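Kondley Fund small grants
Mid-term progress report: Shared Rooms Waste and Tidying Project, Dulholm Community Rooms, Zurkbridge
Reporting period: March to August

1. Where we are

When we applied for this grant we said we would bring order to the shared rooms at Dulholm. Six months in, we can report that order has been brought to most of them, and that the craft room is still considering its position.

The original problem has not changed since the application. The building has 14 rooms in regular use, and at the start of the project it had 2 proper bins, both in the entrance hall, where people mostly arrive and have nothing yet to throw away. Trash was being left on windowsills, in plant pots, and on one occasion inside the piano bench. The cleaning contract was written for floors and restrooms and says nothing on the subject of pianos.

2. What we bought

We have bought 20 bins out of the 22 in the budget. All are the push-button kind with a lid, small enough to stand on a table or tuck underneath one. Open baskets would have been cheaper, but the lunch group voted for lids after a summer meeting involving a melon, and we took the point.

The supplier was Carbone, who delivered in two batches. The first came on time. The second went to an address in Zurkbridge that has the same street name as ours and a very patient receptionist. It reached us nine days later with all the lids accounted for.

We also bought a set of clear containers for the small stuff that is too good to throw out and too annoying to leave lying around: pencils, clips, spare keys, the little feet that fall off chairs. These have gone down better than the bins. Several groups have asked for more, which we are reading as success and not as a sign that they have vanished into people's homes.

3. Setting up the rooms

Each room gets the same treatment. Everything comes off the tables and shelves, the obvious trash goes out, and what is left is sorted into things that live in the room and things that wandered in. Then the bin and a container are put where the people using the room will find them.

We do the sorting on the tabletops, as most of us have reached an age where the carpet seems a long way down. 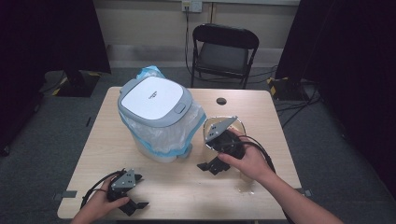 Lidded bin with its bag fitted, and a clear container beside it on the table.

Bags have been our main technical challenge. The ones we ordered are on the generous side and hang well down over the outside of the bin. It does the job, although a fitted bag has something of the nightgown about it. We tried a smaller size in the reading room and found that it fell in at the first apple core, so we are staying with the large ones and folding the top over more neatly. Instructions for this are taped inside the supply closet door. They have been corrected in pencil by at least three different hands.

4. What has changed

The windowsills are clear. The evening groups now leave their rooms in a state the morning groups can walk into, and complaints in the building log have dropped to the usual ones concerning the heating. Emptying all the bins takes longer than emptying two did - we should have seen that coming, and had not. We have asked each group to tie up its own bag at the end of a session, and most do.

5. What has not

The craft room has been sorted twice and has gone back to its natural state both times. The users feel that everything in it is material. We have agreed to a third attempt in the fall, with labels, and with lower expectations on both sides.

6. Money and next steps

Spending is within budget. We would like your permission to put the cost of the last two bins toward extra containers and bags, as no room is currently asking for another bin. The rest of the plan stands, and the final report will reach you in February, with receipts.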